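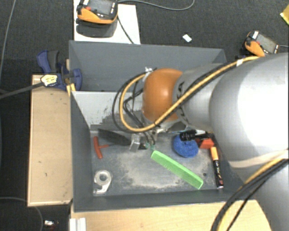 Page last changed: April 2026

Facilities Forum > Storage and Supplies > Condition of the open gray bins

mkoster_facilities
Members are asked to comment on the proposed replacement of the dark gray open bins before the next supply order is placed. The front bin has scuffing and streaks along the lower part of its back wall, and the floor has worn to pale, dusty patches across the center. There is also a small round hole toward the right of the floor, just past the end of the comb. Our supply guidelines state that open bins should be replaced when the base is no longer sound. I would place this one in that category.
Marloes Koster
Facilities Office

stores_north
Thank you for the notice. I would ask that the replacement be put off. Scuffing on a bin wall is a matter of appearance, and the pale patches may well be dust. Our department washed its bins with dish soap and a soft brush in September and found most of them fit for further use. The Baveck bins on the current price list cost considerably more than the ones we have now.

h_lindqvist
Has the hole been checked from underneath? Some bins are made with a drain hole in the base. If this is one of them, it is no ground for replacement under the guidelines.

mkoster_facilities
It has not yet been checked. I will arrange for the bin to be emptied and turned over. The condition of the bin behind it will be recorded at the same time — only part of that one has been reviewed.

records_desk
Whatever is decided, this office requests that small personal care items be given a container of their own. A comb should not lie directly on a dusty surface. The Naro trays with lids are suitable and fit on the standard shelf, which is 600 mm wide.

stores_north
I do not support lidded trays for items in daily use. Lids are removed on the first morning and are not put back. An open bin that is wiped down each week serves the purpose better.

records_desk
The point about lids is noted, but a weekly wipe was already required under the previous guidelines. I see little sign that it was carried out.

quay_street_admin
For comparison, our site lined its bins with Kuipers shelf liner, cut to the size of the base. The liner can be lifted out and washed at 70 degrees. It also covers small openings, so that hairpins and similar items are not lost to the carpet. A roll lasts us 3 months.

h_lindqvist
Liner would be acceptable to me as an interim measure. It should not be used to conceal a cracked base, and the inspection should come first.

mkoster_facilities
Agreed. Request 686 has been opened for the inspection, and the Tundico order will be held until the result is posted in this thread. Departments wishing to try the liner may draw it from general supplies in the meantime. Please wash and dry the bins fully before fitting it.

stores_north
Our department will wash first and order later.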